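Taming the Cables on an Office Floor

I finally did the floor of our back office this spring, and I'm so pleased with it that I want everyone to try! It took me one afternoon and about 50 reusable cable ties (I had a bag of 106, so there are plenty left for the desks).

Start by switching everything off and unplugging it. Put a scrap of masking tape on each plug and write down what it belongs to. Do this even if you're sure you'll remember. I was sure too, and I still mixed up 2 chargers.

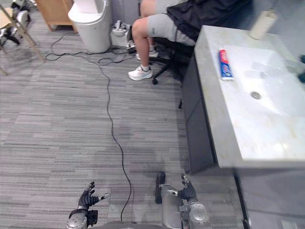 Casters are what I'd plan around first. Sit in your chair, roll it everywhere you normally roll, and mark the outer limit with tape on the carpet. A thin black cable left in loose wiggles, with tangled loops over toward the trash bin, is too close to a rolling chair for my liking. Pull the slack back to the wall, fold it into a flat figure eight as long as your hand, and tie it in the middle. Not too tight!

Next, run the cables along the baseboard. I put a clip every 9 inches, closer together at corners. Small devices that live on the floor can go up on a shelf if their cords reach, and it makes vacuuming so much nicer.

If a cable really has to cross the carpet, use a low fabric cover with a grippy underside. Walid Khasawneh lent me a strip of his to test, and I ordered my own the same night.

Plug things back in one at a time and peel off the tape as you go.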